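# Changes to the kitchen scraps round from April

The kitchen scraps round is changing over to the new arrangement in April, and everyone on the list should read this through before then.

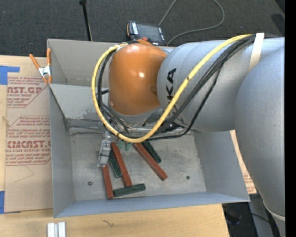
The main change is the pickup. Flostley has run our collection since we started and will keep doing so, but the truck will now come every second week. In the weeks between, scraps can be dropped at the Leltuver Street depot, which opens at 7 in the morning and closes at 3 in the afternoon. The gate on the laneway side stays locked, so come in from the street.

There are 43 households on the round now. When the round began it was a handful of neighbours on one block, and the truck could do the lot before breakfast. It now takes most of the morning, and Flostley asked us whether we would rather pay more for weekly or stay at the current price for fortnightly. We put it to the list and fortnightly won comfortably. The fee stays where it was.

If two weeks is too long for your caddy, a few things help. Freeze meat trimmings and prawn shells and put them out on the morning of pickup. Wrap wet scraps in newspaper. Keep a bit of dry leaf or torn cardboard handy and throw in a layer whenever the lid has been up a while. Mogens Lund keeps an old ice cream tub in the freezer for the worst of it and reckons he hasn't had a smell in the kitchen all summer.

## What goes in

The list of accepted scraps has been tidied up. Fruit, vegetables, bread, rice, pasta, coffee grounds, eggshells, meat, fish and small bones are all fine. So are paper towels, as long as they have only been used on food. Loose leaf tea is fine. Tea bags are a maybe — many have plastic in the mesh, so tear them open and tip out the leaves if you aren't sure.

Please keep out:

- fruit stickers
- bread tags
- "biodegradable" bags of any kind, including the green ones sold at the supermarket
- large bones
- cat litter and dog poo
- garden prunings thicker than a pencil

The bags are the big one. Compostable liners are accepted by some councils and not by others, and it comes down to how hot the heap gets and how long it sits. At Tretisby, where our scraps end up, the heaps are turned early and the liners come through in strips. They then have to be picked out by hand. The last load from our round was held back for sorting and we were charged for it. Newspaper does the same job and breaks down.

## Finished compost

The next lot of finished compost is due back from Tretisby in the same month as the changeover. Each household can take 4 buckets. Bring your own buckets and a shovel if you have one, as the depot only owns two and one has a cracked handle. Anything left after the first weekend goes to the school garden.

It is fairly strong stuff. Dig it through the bed and leave it for a fortnight before planting seedlings. For pots, mix one part compost to three parts potting mix. Don't pile it against the trunks of citrus or any young tree, and go easy around natives, particularly grevilleas and banksias, which don't care for the phosphorus.

Hinata Kinoshita spread hers over a vegie bed last autumn and had good results with broad beans and silverbeet. The carrots forked. She thinks the bed was too rich for them and will put them in the unfed end this year.

## Caddies and lids

We have a small number of replacement caddies in the older Sasaki size. They fit under most sinks and take the same lid as before. If yours has split, bring it to the depot and swap it over at no charge. Lids on their own are $3.

Please write your street number on the side of your kerbside bin as well as the lid. Lids get swapped in the wind and two households on Leltuver Street spent most of summer with each other's.

## The tally

For those who follow these things, the round collected 2073 kilos over the past year. Coffee grounds from the bakery are in that figure. The heaviest month was January, mostly watermelon and mango, and the lightest was July.

The truck calendar will be in letterboxes before the change. Put your bin out the night before with the handle facing the road, and leave a gap between it and any parked car. If you are going away, drop a note in the box at the depot so the driver can skip you. Households wanting to join can put their name down there too — we can take a few more on the northern side of the creek, but the southern side is full for now.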